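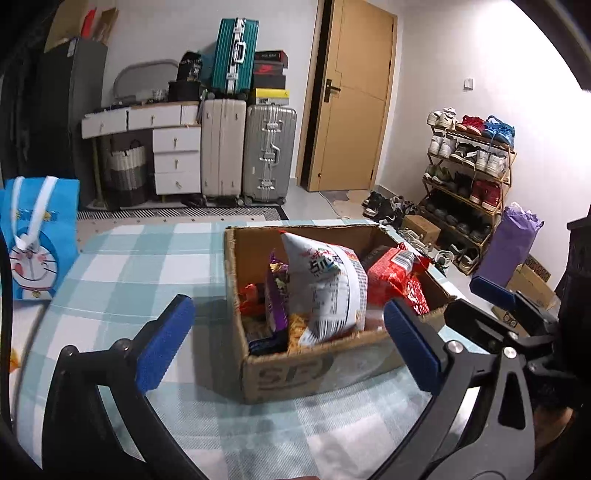
A box of snacks between the fingers of a hand-held gripper.

"Ask me what it can't do," says Ada Farina, before I have got my coat off. "It'll save us both an hour."

Farina writes the planning software at Famside, a small firm in Tukstead that wants robot arms to tidy ordinary homes. Her product, Zavon, takes in camera views from grippers that people carry through their own rooms and tries to learn where a pair of fingers ought to go. The firm has 3,285 recordings. She trusts 1,072 of them.

What is wrong with the rest? "Timing, mostly. The pictures say one thing and the finger positions say another, because the two clocks have drifted. It might be 30 milliseconds. If you train on that, the planner learns to close early, and then everyone blames the camera."

I had come expecting a sales pitch. Famside's website promises "household skills in a weekend", a line Farina asks me not to read aloud again. She joined in July from a warehouse software company and seems to have spent most of her time since then switching things off.

Take a cardboard box full of snack bags. A person holding the gripper puts a finger either side and thinks no more about it. The software has to decide whether the job is the box or one of the bags, and Farina says it changes its mind. "You'll see it pick the box, then a bag, then the box again, all within a second. On the screen that looks like careful thought. It's a tie being broken by noise."

Her fix is dull, she says. Once Zavon has chosen a target, it must stick with it unless the new choice scores a good deal better. How much better? "I picked a number. Then I picked a different number. I'd love to tell you there was a theory."

Worn cardboard is a separate headache. The perception code was built by an outside contractor, Huamán, and it likes clean straight edges. Frayed flaps give it a fuzzy outline, and the planner, which believes whatever it is told, aims for the fuzz. Farina now makes the perception side report how unsure it is. In her first test of this it reported being very sure of everything.

I put it to her that bigger models might make her rules pointless. She has heard this before. "Maybe. Show me the failures, though. People bring me a video of it working. I want the other 30 runs, the ones where it sat there, with the logs."

Does she have those logs for Zavon? There is a pause. "For around half of them. We weren't saving the planner state until the spring. That's on us."

She is also doubtful about the score Famside quotes to investors, which compares the planned path with the one the person took. A plan can match closely and still miss the grip by a finger's width, she says, or differ wildly and be perfectly fine. She has asked for it to be dropped from the slides. It was still there when I looked.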